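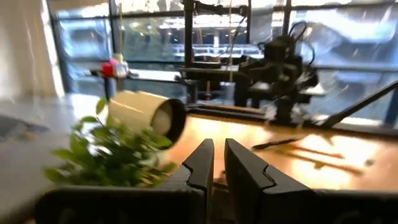

Figure 4. Wrist view at the table by the windows, with the pale cylinder close to the left finger and the plant beneath it.

Home Articles Current issue Authors Contact
August. By the Nosen Table Group, Clananard

4.2 Running the table during the open day

We had shown the two-armed table to visitors before, but only in small parties and only with one of us talking the whole time, and so the open day was the first chance to see how the work would go when people could wander up, stay as long as they liked and ask whatever came into their heads. Over the day 741 people signed in at the door. We can't say how many of them stopped at our table, as the sign-in sheet covered the whole building, although it certainly felt like most of them by four o'clock.

The sessions were run with the Nosen controller and the same settings as in Section 3. Between visitors' questions the operator carried on with the ordinary tidying task, in which small desk things are picked up, moved and put down again by either arm. We had thought at first of preparing a special show for the day, with something tall to stack, and we are glad now that we let the idea go. Visitors were very patient with slow, everyday work, and several told us they preferred it (one gentleman came back twice to see whether the pen had got any further).

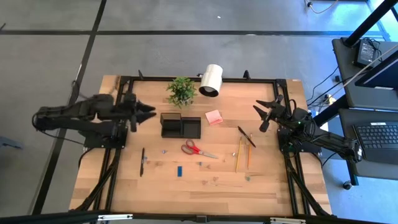 Clananard, August

The layout will be familiar to readers of our earlier report. The arms reach in from opposite sides, and the desk organiser, scissors, pen and pencils lie on the wood between them, with the plant towards the far side. Most of these are things that a visitor is likely to have at home, and this helped us a great deal in conversation. People have strong views on the right way to pick up scissors, and they were kind enough to share them. The pad of pink sticky notes drew more comment than we had bargained for, mainly from those who wanted to know if the gripper could peel off a single sheet. It was not part of the task, and we said so, but the question came up in every session and we have put it on our list for the winter.

There were six sessions, each lasting almost 40 minutes, with a pause between them for the operator to rest and for the objects to be laid out afresh. Altogether 1099 attempts were logged. An attempt was counted whenever a gripper closed with the intention of lifting something, whether or not the lift came off, which is a generous rule and makes our total look rather grander than a stricter one would. Attempts begun at a visitor's request were marked separately in the Wihongi log and are left out of the tables in Section 5.

The cylinder was the hardest of the regular objects to talk people through. From where visitors stood it looked the simplest thing on the table, and they were often surprised when the operator took such care over the approach. Turning the wrist view towards them on the spare screen helped enormously. Seen from between the fingers, the gap on either side is much smaller than one would guess from standing height, and after a moment or two of watching, people tended to go quiet and lean in. We would urge any group planning a similar day to set up this second view before the doors open, and to put it where children can see it too.

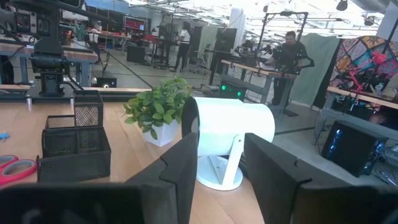 4.3 Changes made after the visit

We made two changes in the week that followed. The first concerned the finger pads, which we now check against the Vuteck gauge before every session and not merely at the start of the day. The second was to the way requests are noted down. Our form had a single box for "visitor remark", and by the afternoon it held everything from sensible suggestions about grip height to directions to the tea room, so that sorting it out took far longer than it should have. The new form keeps requests apart from general remarks and has a space for the time.

We also moved the starting position of the plant a little further from the cylinder in the written instructions. Operators had been setting the two down by eye, and the distance between them varied from one session to the next. This makes the attempts on the cylinder harder to compare than those on the pens and pencils, and they are therefore given in a table of their own.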